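Home Forums Shows and Open Days Search Log in

Kornis open day at Drelberg – who went?

feltwheel
I was at the open day on Wednesday and I would like to hear what other people thought. For those who don't know it, Kornis has the ground floor of the old Drelberg dairy and they opened the test hall to visitors from noon to 4. I took the train and then walked from the station, which took 17 minutes, mostly uphill. There is a bus also, but it did not wait for the train.

My general opinion is positive. The staff were patient and answered also the stupid questions, of which I had several. The tour was short. The longest part was the demonstration with the two-armed robot, and this is what I want to discuss. I expected the usual show where a robot waves and everybody claps. They spent the time on picking things up from the floor, very slowly, with a lot of stopping and correcting between.

I found this much more interesting than waving. My neighbor in the group found it boring and went for coffee.

oldrelay
I was in the one o'clock group and I am with your neighbor, sorry. I drove 4 hours in total for this. If you invite the public, you prepare something for the public. Half of our slot went to somebody restarting a program. When I asked how long a battery lasts I was told that it depends. Of course it depends.

The coffee was good, I will give them that.

feltwheel
It does depend, no? In my group they explained that holding the arms out costs more than people think. But I agree that they could say a number with conditions.

What time did the restart happen? In our group (the second one after lunch) there was only one pause and it was short.

m_tarn
Same group as oldrelay. The restart was maybe ten minutes, I would not call it half. And they used the time to pass around a spare finger joint, which for me was the best part of the day. You can feel how little play there is in it. I make small hinges for instrument cases, so perhaps I am a special audience.

oldrelay
Ok, ten minutes. It felt like half.

kettle854
Could not go, so thank you all for writing. Two questions. Was Eler there too? Their name was on the poster in January. And is the hand the same one that Lynch showed at the spring fair, or a new one?

feltwheel
Eler had a table near the entrance with leaflets and one man who was very friendly and did not know much about the hands. They do the software for the planning of the day, I think, bookings and such. I may have understood it wrong.

About the Lynch hand I can't say, I did not see the fair.

m_tarn
I saw both. Lynch had three fingers and everything was covered by a gray rubber skin. The one at Kornis shows its metal joints, so you can look at how they are made. I prefer this. For cleaning, the rubber is surely better.

dovetail_nine
I disagree a little with m_tarn. Open joints look nice at a demonstration, but in my work (packing of dried fruit, 12 people on a line) I would not have them near the product for one hour. Dust goes in, sugar goes in, and then you have a very expensive claw. I asked about this and the answer was that a glove is planned. Planned is not the same as existing.

m_tarn
Fair. They did say it is a research machine, though. I don't think that anybody there wanted to sell you one for the fruit.

dovetail_nine
Then the invitation should not say "ready for your workplace". I still have the mail and this is the second sentence.

feltwheel
I had forgotten this sentence. Yes, it promises too much. I wrote it in the feedback form too, in a polite way.

One thing I would like to add on the arms. From the chairs you see mainly the shoulders, and you believe that the shoulders do the work. When you follow the fingers it is different. They come down pointing at the floor and the whole long arm behind has to arrange itself so that they can do it. I was watching this for a long time and I understood only then why low positions are hard. A table is easy in comparison – the arm is already at a good height.

oldrelay
This they could have told us in one sentence at the beginning. I would have watched with other eyes.

kettle854
Did anyone get pictures? The Kornis page has only the building.

feltwheel
Yes, three. I put them in one post so that it does not get too long. 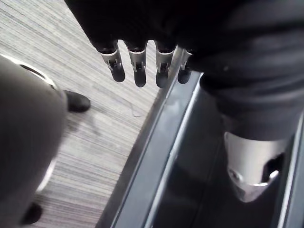
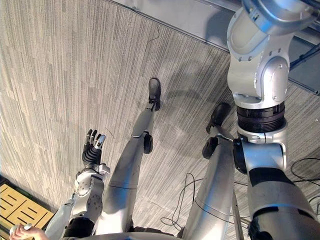
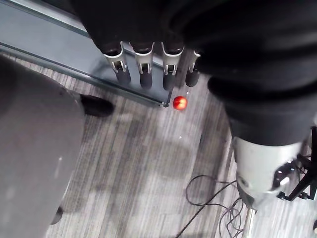 Last one: fingers down over the carpet, with the small red round thing just below them.

kettle854
Many thanks! The last one is the one I was hoping for. I did not imagine the brackets on the fingers so open. And I see what dovetail_nine means with the dust.

dovetail_nine
Exactly those slots. Now imagine raisins.

m_tarn
The second one is useful for me, you can see the round black cap on the elbow. I was trying to draw this from memory at home and I had it on the wrong side.

oldrelay
I admit they look better than I remember the day. If there is a next one I will ask for the later group.

feltwheel
They told us that the next date will be on the poster at the Drelberg library first, and by mail after. If I see it I will write it in this thread. For the ones who come by train, take the exit at the back of the station. The front one adds a long way around the parking lot.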